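**Progress report to the Pichler Fund – junior karting program, Nastley Kart Club**

Prepared by Salma Alaoui, program coordinator
Period: winter series to the end of November

This report covers the second half of the grant. The first half was dealt with in the interim report, and I have only repeated figures from it where they changed.

## Participation

We finished the period with 17 juniors holding a current club licence. The cadet class filled first, and we had to run a waiting list for the loan karts from the third round on. The junior class was thinner than we wanted. Two families moved up to the regional series at Wivau partway through and took their own karts with them, which left short grids for the last two rounds.

We ran six of the seven planned rounds. Round four was called off at 7 a.m. when the drainage at turn five backed up and left water across the racing line. We looked at rescheduling it but the track was already booked to the senior club, so points were scored over six rounds with one dropped result.

## Karts and equipment

All four loan karts are running. Kart three lost most of the second round to a bent stub axle and was back for the third. The chassis on kart one has a cracked seat stay that has been welded twice, and our scrutineer doesn't want to see it welded again. It will need a replacement frame before next season.

Tyres remain the largest running cost. We moved the cadets to a single set for the whole series, and lap times dropped off by the fifth round, but the racing was closer and there were no complaints from parents after the first month. I'd like to keep that rule.

The Testel timing loop was installed before round two. It missed transponders on the outside line at first and was recut a little deeper into the asphalt. It has been reliable from round three on.

## Clubhouse

The clubhouse is open from 8 a.m. on race days for sign-on, the drivers' briefing and hot drinks. The kitchen counter is also where parents tend to wait between heats, so we have moved the noticeboard with grid sheets and results to the wall opposite. 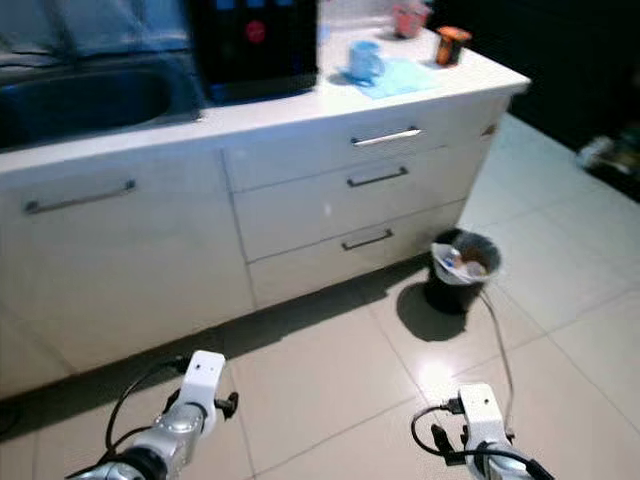

## Spending

| Item | Amount |
|---|---|
| Tyres, fuel and kart parts | $3,133 |
| Timing loop, including recutting | $2,157 |
| Marshal training and radios | $700 |

Marshal training came in under budget as the regional body ran the course at our track and charged only for materials. I have put the difference toward radios, as agreed by email with your office. Receipts are in the attached folder, in the order of the table.

## Marshals and safety

Nine people completed the flag course and seven have worked at least two rounds. We still struggle to staff the post at the hairpin, and for rounds five and six I shortened the final heats by two laps to give the same crew a proper break.

There were two reportable incidents. Both were low-speed contact in the cadet class and both drivers were checked and raced again the same day. The barrier at turn two has been moved back a metre following the second one.

## Still to do

- Replace the frame on kart one – one quote received, one outstanding
- Clear and regrade the drain at turn five before the first practice day
- Confirm next season's dates with the senior club
- Recruit two more marshals for the hairpin post

I expect to have the second frame quote within the month and will forward both before placing an order.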